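To: the block list
From: Shufen Wan
Subject: Re: Laying letters and figures flat

Kaiwen Mao wrote:
> Does anyone lay their blocks flat instead of building up? My
> daughter has lost interest in towers, and I have a box of old painted
> ones from my aunt that I'd like to see used. They are pretty scuffed.
> Should I sand and repaint them first, or leave them be? And do
> you draw the pattern out beforehand or make it up as you go?

Hello Kaiwen, and hello to everyone else who has been quiet over the holidays!

I was so pleased to see your question, as flat patterns are just about my favourite thing to do with blocks and I don't think we've talked about them properly since Ruairi Tennant sent round his alphabet sheets (I still have mine, with tea on it). You need so little. A clear bit of table, a handful of rectangles in whatever colours you have, and the patience to nudge things until the ends meet.

The one I keep coming back to is a cross with a tail. You start with an upright block, put an arm out on each side near its lower end, then carry on downward with more uprights, and finish with one lying sideways at the bottom so that it makes a foot. My neighbour's boy says it's a person kicking a ball. Hanyu Lu says it's a fancy letter t, and I must say I'm with Hanyu. 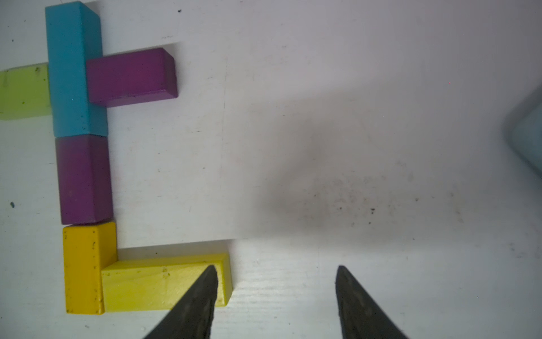
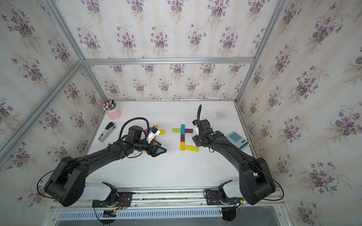

The cross with the hooked foot, close up in the first and in the middle of the table in the second.

As for sanding, please leave them be, at least for now. A few specks and marks on the paint do no harm at all to a flat pattern, and I rather like seeing the grain come through on the yellow. If there's a splinter, of course, rub that one down and leave its mates alone. I once repainted a whole set of 65 in the garage, over most of a January, and they stuck to each other for weeks afterwards. Never again!

I don't draw anything out for a short pattern. For the long ones I do, on the back of an envelope, mostly so I can work out where the colours go. I like a strong colour next to a pale one, so a purple arm on one side and a light green on the other suits me nicely, but Sihan Pan prefers everything matched and hers look lovely too, so do as you please.

Let us know how your daughter gets on, and do tell us what shapes are in your aunt's box. If there are triangles I have a fish you might like.

Warmly,
Shufen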